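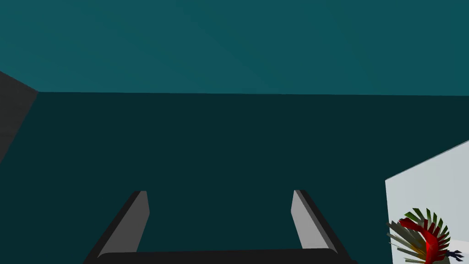
Wrist view in the simulator, gripper open, with the spiky red and green ornament against the white box at lower right.

Workshop Tips: Running Arm Software in a Small Shop

By Rosalind Calloway
Last updated May 13, 2022

These are the tips we keep for the software side of the bench arm. The mechanical tips (belts, greasing, cable chains) are on their own page. Names you will see below: Clerkia is our simulator setup, Soto is the planner, Pap is the script that records runs, and Cekum is the old desktop under the stairs that does the overnight jobs.

Start in the simulator, every time

Load a changed script in Clerkia before you load it on the real arm. This includes changes to one number. Last October I changed a wait time, skipped the simulator, and put a finger into the side of a drawer. The wait time was fine. I had also saved a half-finished edit two lines down.

Run the script at normal speed once, then at quarter speed and watch the wrist view. Quarter speed is where you notice a finger passing too close to something on its way somewhere else.

Check what the wrist camera has in view at the start pose

Before you blame the detector, look at the first picture it gets. If the thing you want to pick up is low and to one side, part of it may be outside the view, and the detector is working from whatever is left. Add a short "look" move ahead of the detection step. Ours backs the wrist up and turns it toward the middle of the work area. It adds a little time to each pick and has saved a lot of bad ones.

The fingers take up a good part of a wrist view when they are wide open. Mask them out in the detector settings. Make one mask for open and one for closed, and switch with the gripper state. A single mask big enough for both positions throws away too much.

Odd shapes

Boxes and cans are easy. Anything with spikes, feathers, petals or loops needs more care.

Do not let the planner use the full outline. The outer box around a spiky thing is mostly air, and its center can land where there is nothing to hold. Find the solid part and tell Soto to grasp there. In our object files this is the line called grasp_core.

Use a simple shape for collisions and the detailed one for display. Thin points make the physics jitter. A few blocks stuck together will do for most ornaments and toys.

If it leans on something, lift straight up a little first, then move away from the support. Soto will plan a diagonal pull if you let it, and the piece drags along whatever it was resting on.

Colors in the simulator

Plain flat colors are fine for working on motion. They are a poor test of a detector. When the whole background is one dark color and the target is bright red, nearly any color threshold passes. Ours did, and then failed on the bench against a red shop rag.

Once motion works, turn on random backgrounds. Eustaquio Cortés wrote the list we use, and it has wood, concrete, towel and newspaper in it. Change the light direction as well. Flat, even light hides problems with shiny things.

Keep at least one scene with flat colors, though. When something breaks, it is the quickest one to read.

Naming and saving runs

Put the script version in the run name. Pap does this if you fill in the tag field, and leaves it blank if you don't. A blank tag means you will be guessing in a month.

Save the failures. I used to delete them to save room and then had nothing to compare against. At the last cleanup there were 1,073 runs on Cekum, and the failed ones were the only ones I had opened twice.

Write a one-line note when you stop a run by hand. "Stopped, left finger near panel" is plenty.

Planner settings worth knowing

Clearance. Ours is set to 6 mm for normal work. Go higher while you are learning a new layout. If Soto says it can't find a path, look at clearance before you start moving furniture.

Retries. Four is enough. If four tries don't find a path, the fortieth usually won't, and you have waited for nothing. Move the start pose and try again.

Smoothing. Leave it off until the path is correct. Smoothing rounds corners, and sometimes the corner was there to get past a wall. Turn it on, then check the whole path again in Clerkia.

Joint limits. Set them a little tighter in software than the arm's own limits. The software stop is gentle and tells you which joint. The other one just stops.

Walls and panels

Put the walls in the model, including those the arm is never supposed to get near. It only takes a minute to add a slab. Measure from the arm's base each time, and write the number on masking tape stuck to the real thing, so you can see when somebody has shifted it.

Check the units on imported parts. A box drawn in inches and read as millimeters shows up as a crumb, and you may not see it at all. A box drawn in millimeters and read as meters fills the room, which at least gets your attention.

Gripper commands

Always send an open command at the start of a script, even if the gripper is open. The script doesn't know how the last run ended.

After a close command, read the finger gap back. If the gap is zero, there is nothing between the fingers, and the script should stop and say so. Without this check it will carry air across the bench and set it down neatly.

Open only as far as you need for tight spots. Full width is good for a first approach in clear space. Next to a box it can bump the box before you reach the piece.

Don't set closing force by what works in the simulator. Friction there is whatever you typed. Start low on the real arm and work up.

Overnight jobs on Cekum

Turn off automatic updates. Turn off sleep. Check free disk space before you leave, as a full disk ends the job without a message.

Batch the scenes in small groups. We use 13 to a batch, which is what fits in memory on that machine. Yours will be different. Raise the number until it slows down, then go back a step.

Don't run two versions of Soto on the same machine. They share a settings folder and the second one overwrites the first.

Moving from the simulator to the bench

First run on the bench: arm only, nothing to pick up, slow, hand near the stop button.
Second run: a foam block in place of the real piece.
Third run: the real piece, still slow.
Full speed after that.

If the bench arm ends up in a different place from the simulated one, check the tool length first. We changed finger pads in the spring and the model still had the old ones for weeks. All the picks were a hair high.

Keep a printed copy of the start pose on the wall by the bench, joint by joint. When the screen freezes you will want it.

Questions about the object files go to Eustaquio. Questions about Pap come to me. The random background list is in the shared folder under clerkia/backgrounds, and please add to the bottom of it without sorting, as the scripts go by line number.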